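Home > Equipment > Demonstration Cells > Bovari Tabletop Cell

Products Service Training Open Days Contact

This site uses cookies to remember your language and region. Accept / Manage settings

Bovari Tabletop Handling Cell

The Bovari is a compact single-arm cell for handling light household and kitchen items on a flat work surface. It is supplied by Willilar to teaching laboratories, product test departments and public demonstration rooms. The cell may be viewed in operation at our open days, and this page sets out both the equipment itself and the arrangements for visitors.

Configuration

Each cell consists of one arm, a two-finger gripper, a small camera carried at the wrist, a second camera mounted over the table, and a control cabinet with the Lernex operator software. The arm is fixed at one side of the table. Customers who already own a suitable table may order the cell without one -- please state this when requesting a quotation, as the base plate is different.

Order reference, cell with table: 973
Order reference, cell without table: 423
Maximum cable run, cabinet to arm: 2000 mm
Cameras included: 2
Fingers: supplied in pairs, replaceable by the operator

The wrist camera travels with the gripper and shows the object between or beneath the fingers at close range. The overhead camera gives the operator the layout of the whole table. Both views are available in the Lernex window, side by side or singly, and may be sent to a separate monitor for an audience.

Open Day, December 11, 2025

The next open day will be held in the Willilar demonstration room. The program is presented by Houda Benkirane, Applications Manager, and is intended for laboratory staff, instructors and purchasing departments considering a first installation. No previous experience with robots is required.

Visitors will be shown the start-up procedure, manual guidance of the arm, and a series of handling tasks with bowls, plates, a strainer and play food. Shiny and perforated items are included at the request of earlier visitors, several of whom asked how such surfaces appear on the wrist camera. A period is set aside after each task for questions. Visitors may then operate the arm themselves under supervision, in groups arranged at registration.

The first picture is the close view over the colander; the second shows the table from overhead. 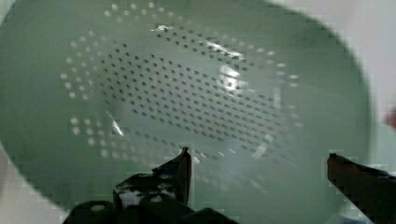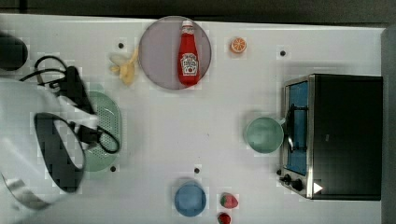

Participation is free of charge, but places must be reserved through the contact form. Organizations wishing to send more than one group are asked to name a single person as their point of contact. Visitors may bring an item of their own for discussion, provided that it is clean, unbreakable and light enough to be lifted comfortably in one hand. Glass, knives and liquids are not admitted to the demonstration room.

Long sleeves should be fastened and lanyards removed before approaching the table. Instructions given by demonstration staff must be followed at all times. Bags and coats may be left in the cloakroom beside the entrance.

Installation and Training

Installation at the customer's site is carried out by our partner Şimşekoğlu. The customer is responsible for providing a level floor, a grounded power outlet and steady room lighting. Direct sunlight on the work surface should be avoided -- blinds are usually sufficient. A site questionnaire is sent with every quotation and should be returned before a delivery date is agreed.

Operator training is included in the price of the cell and takes place after installation, on the customer's own equipment. Additional training may be booked separately. A second open day is planned for March, with the same program, and registration for it will be announced on this page.

Replacement fingers, cable guides and table mats are listed under Accessories. Please quote the serial number on the control cabinet when ordering.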